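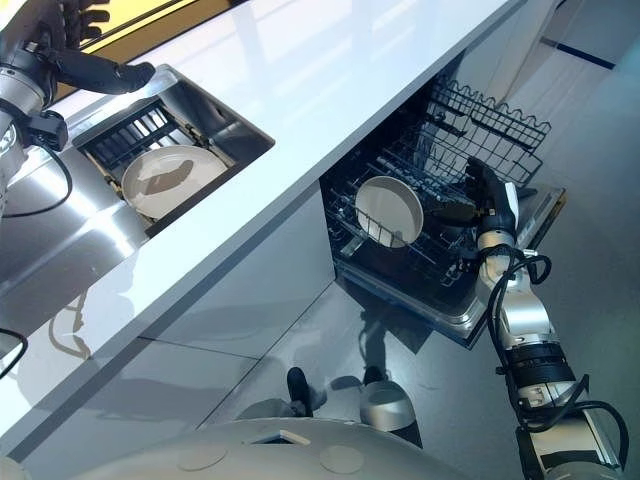
Dishwasher questions I get asked all the time

I write about kitchens on this site and my inbox is mostly dishwashers, so I finally put the answers in one place. If yours isn't covered, write to me through the contact form and I'll add it!

Do I have to rinse plates first?
Nope. Scrape them into the trash and load them. I rinse only when there's egg involved (egg is its own thing), or when the machine won't run until the next day.

Where do dinner plates go?
Bottom rack, standing up between the tines, all leaning the same way. I leave an empty slot next to anything deep, like a pasta bowl. Two plates stuck together come out exactly as dirty as they went in.

Which rack do you unload first?
The bottom! Cups on the upper rack hold little puddles in their bases, and if you pull that one out first it all drips onto your clean plates. I learned this from my neighbor Taner Yalçınkaya and was a bit embarrassed I'd never thought of it.

My white plates have gray marks. Are they ruined?
Probably not. Gray lines are often metal left behind by knives and forks. Rub them with a paste of baking soda and water, then rinse. Mine are plain white Stukell ones, I use them 365 days a year, and they still clean up fine.

Is a drying rack in the sink worth it if I own a dishwasher?
I think so – pans, wooden spoons and the good knives never go in my machine, and they have to dry somewhere. Get one that lifts out easily, so you can scrub under it.

Can I wash my grandmother's plates in there?
I wouldn't. I have a Toprak serving dish from 1963 with a gold rim and it gets washed by hand, every time. Gold trim wears off in the machine.

How often do you clean the filter?
Once a month, under the hot tap with an old toothbrush. I skipped it for all of February once and the smell was something else.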